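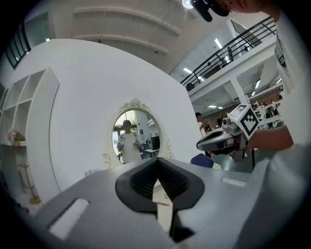
Saturday, late

Spent the afternoon on the vanity, which I had been putting off since June on the grounds that it is prettier than I am and knows it. Carved scrolls along the edge, carved white frame on the oval mirror, and every curl of it a small shelf for dust. Whoever designed it never owned a cloth. I did the scrolls with an old toothbrush and had got through 16 cotton swabs before I lost interest in the exact state of the corners.

The mirror is worse. Polish it and you get a very clear view of everything behind you that also needs doing. I gave it two passes and stopped looking.

Troels Kvaran came by to offer opinions. He thinks a vanity should have nothing on it at all. He also paid 655 for a lamp from Gescombe that he keeps in its box, so I weighed his advice accordingly. We settled on very little – the cream tray, the small pink bottle with the gold cap, and the flowers to the left of the mirror. He called them hydrangeas with great confidence. I said purple and left it there.

The tray took longest. Flat to the wall it looked like a cafeteria, and at an angle it looked like an accident. It got moved for nearly 80 minutes, with a break for coffee, and ended up within an inch of where it started. 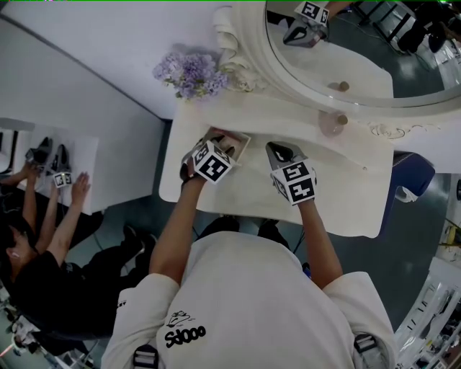
Sunday, to do

Hang up the coats, all of them, on the actual coat stand. Find a home for the things in the white cubbies that are only there because a cubby was empty. Call Lund about the drawer knob. Buy more swabs. Do not let Troels near the tray.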